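Podar - a recipe notebook for people who like to drink things that aren't soda

README, last touched 3/11/20

Welcome, and thank you for stopping by! Podar is a plain collection of recipes for cordials, shrubs, iced teas, flavored waters and the odd hot drink for a sore throat. It started as a folder on my kitchen laptop, grew into a shared folder when Jasmina Popescu began adding her grandmother's syrups to it, and has now become a proper set of files that you can download, search and scribble all over.

At the moment there are 297 recipes in here, and 134 of them have been made by at least one person other than whoever wrote them down. Those are marked "tried" in the status column. The rest are marked "untried", which only means that I haven't talked anyone into making them yet (I am working on it, and my neighbors are starting to cross the street).

What's in the folder

drinks.csv - the main table, one recipe per row
steps.txt - the full instructions, matched to the table by recipe number
swaps.csv - ingredient substitutions, with notes on how well they went
kurport.py - a little script that turns the table into printable cards

The columns you will use most are name, base, sweetener, fruit, herbs, servings, rest_time and status. Rest time is always in hours, even for the vinegar shrubs that sit for days, so please don't be alarmed when you see a very large number there. Servings are based on a regular eight-ounce glass. If a recipe came to us in milliliters, we kept the original amount in the notes column and rounded the cup measure to something a person can pour without squinting.
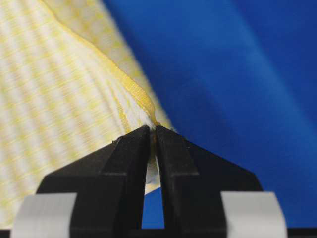

Printing the cards

You will need Python 3 and nothing else. Put all the files in one folder, open a terminal there and type:

python kurport.py drinks.csv

You'll get a file called cards.txt, laid out 4 cards to a page. If you'd like bigger print, add --large at the end and you will get 2 to a page, which is how I print them for my mother. Long titles used to run right over the ingredient list, but Stojan Vidmar fixed that in February and I have been grateful to him ever since - "Blackberry, Bay Leaf and Black Pepper Shrub with Honey" finally fits on a line of its own.

Known problems

The herbs column is a bit of a muddle. Mint, spearmint and "mint, the garden kind" all show up as separate things, and I would love some help tidying them. A few of the older tea recipes give no steeping time at all. I usually go with five minutes and taste as I go, but your tea may be stronger than mine.

Please also look over the ingredients before you serve anything to guests. There is no allergy column yet, and several syrups are made with almond or honey.

Adding your own

Oh, please do! Copy any row in drinks.csv, change it to suit your drink, give it the next free number, and write out the steps under that same number in steps.txt. Leave the status as "untried" until a second person has made it. Family recipes are very welcome, as long as the family doesn't mind. If you copied it from a cookbook, I can't take it, however good it is.

Using the recipes

Print them, share them, change them, tape them inside a cupboard door. If you put the whole collection up somewhere else, a mention of Podar would be kind. Jasmina would like it known that her sour cherry syrup should be made with the pits in and strained afterward, and she'd rather you left it out than made it any other way.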